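Protokoll der Hausversammlung, Wohngemeinschaft Hollmannhof
15. Mai 2025, Gemeinschaftsküche

TOP 1: Protokoll der letzten Sitzung
Wird genehmigt, nachdem es niemand gelesen hat.

TOP 2: Schubladen und Abstellkammer
Die Kammer lässt sich wieder öffnen, vom Schließen wurde vorläufig abgesehen. Aussortiert werden abgelaufene Gewürze, Kabel ohne Gerät und die Tupperdeckel, deren Dosen offenbar 2 WG-Generationen vor uns ausgezogen sind. Ein Antrag, die Deckel »für alle Fälle« zu behalten, scheitert mit 2 zu 5 Stimmen. Der Antragsteller bittet, seine Enttäuschung ins Protokoll aufzunehmen. Ist hiermit geschehen.

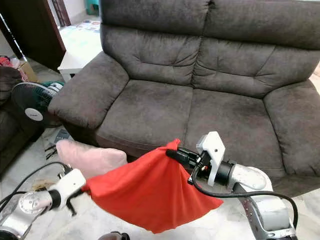

TOP 3: Regalsystem
Es liegt ein Angebot von Cuvwood über 1060 Euro vor, Montage nicht enthalten. Nach längerem Schweigen wird vorgeschlagen, erst weniger zu besitzen und dann neu zu rechnen. Angenommen, Wiedervorlage 2026.

TOP 4: Putzplan
Der Plan hängt seit August am Kühlschrank und ist in tadellosem Zustand, da unberührt. Künftig wird abgehakt. Stift wird noch gesucht (vermutlich Kammer).

TOP 5: Verschiedenes
Kartons für den Flohmarkt bitte beschriften. »Diverses« gilt nicht mehr als Beschriftung. Der Staubsaugerbeutel ist voll, Ersatz wird besorgt.

Nächste Sitzung nach Aushang.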